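About Corker

Corker is a small music blog and mail-order label run out of Vodmont. We cover synth, darkwave and home-recorded pop, mostly from acts without a publicist. The blog opened in September with a review of a Mastov cassette, and we have posted 808 reviews and 37 interviews to date.

The label came later. We have put out 56 releases, almost all of them on tape, in short runs with a download code.
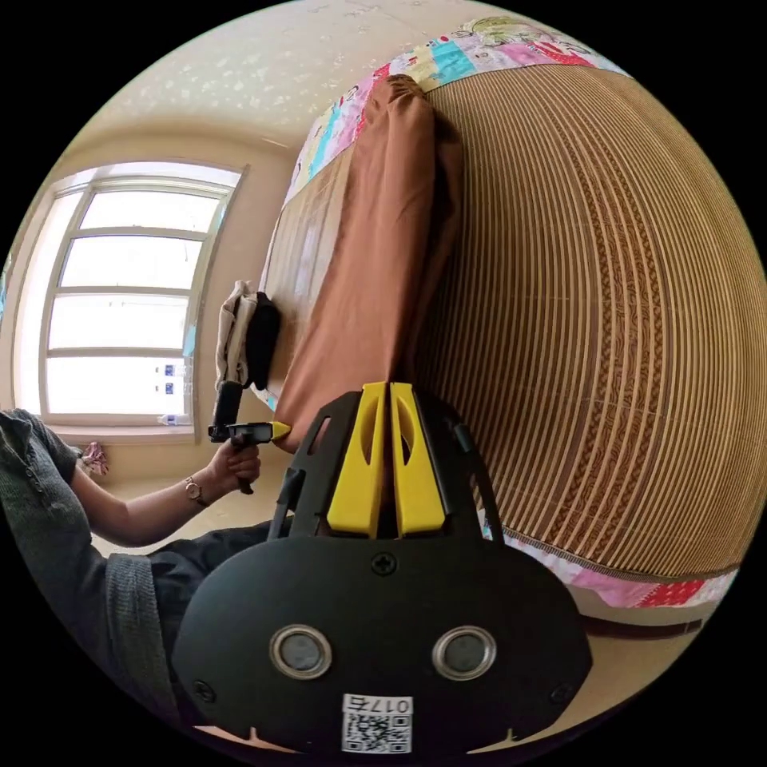

Submissions are open all year. Send one link to a stream, up to 3 songs, and a few lines on who plays what. Sleeve art can wait until we agree on a release - we print in two inks at most, and bright yellow on matte black is a pairing that comes out well on our card stock. Artists keep their rights and get a share of each run to sell at shows.

We do not charge for reviews or sell placement. Orders ship from Vodmont twice a month. The Nic Aodha tapes are sold out and will not be repressed, but the downloads are still up.

Page last updated June 16, 2020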